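Bench Helper: what we learned when the arm let go
Final project report, Robotics and Automation elective
Team Windmont

Our job this term was to get a robot arm to tidy up after a chemistry prac. We called the project Windmont, and the idea was simple enough to fit on a sticky note: glassware goes in the bins at the back of the bench, plates stay out of the way, nothing gets broken. We broke something in week 3, and it became the best part of the whole project!
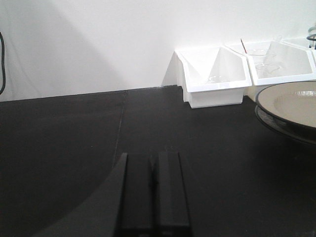
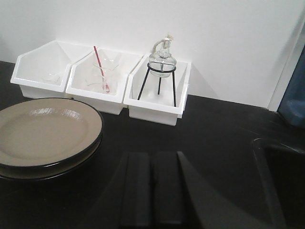
Figures 1 and 2. Wrist camera views of the bench, with the gripper fingers at the bottom and the white bins against the wall.

1. What happened

During a practice run the arm was carrying an empty glass beaker to its bin. Halfway across the bench the fingers opened and the beaker fell and smashed. The arm kept going, reached the bin, opened its already open fingers very politely, and reported the task as complete. Nobody was hurt. Everyone had safety glasses on and was standing behind the tape line, but a piece of glass got as far as the tape, so we have moved the line back.

Gaétan Chisholm hit the stop button as soon as he heard the crash. The arm took longer to stop than we expected, and that gave us a second problem to chase.

2. Finding the cause

We first blamed the fingers. They are dark, matte and quite blocky, and clear glass is slippery stuff, so a poor grip seemed likely. Then we opened the log (1789 lines for one run – we read them all, in shifts, with snacks) and found that the gripper had been told to open.

Our control program, Jilten, sends the grip command again and again while something is being carried. If no fresh command arrives within 300 milliseconds, the gripper goes back to its default setting. The default was "open". We had picked that in the first week, when we were worried about pinched fingers, and never thought about it again. On the day of the fall the vision program, Lubis, was stuck trying to find the edge of a clear dish in a white bin. It hogged the computer, Jilten missed its turn, and the gripper did exactly what we had asked of it.

The slow stop had the same root. Our stop button was read by the same busy computer, so the press had to wait in line.

3. What we changed

The default is now "hold the last grip". For pinched fingers there is a separate release switch on the side of the bench, and we practised using it until it was boring.

The stop button is wired straight to the arm's controller. Software has no say in it any more.

Lubis runs on its own computer, and Jilten checks the finger gap before it reports a job as done. If the fingers close on nothing, the run ends and a message comes up.

We also swapped to plastic beakers for all testing. Our teacher suggested this at the start and we should have listened.

4. Still to do

Clear objects in white bins are really hard to see! Lubis does much better with coloured things. We would love to try a dark liner in each bin, and Team Derkholm has offered us their spare lamp so we can test light from the side. The hold setting also needs a proper test with the power cut in the middle of a carry. We ran out of bench time for that one, so until it is done the arm carries plastic only.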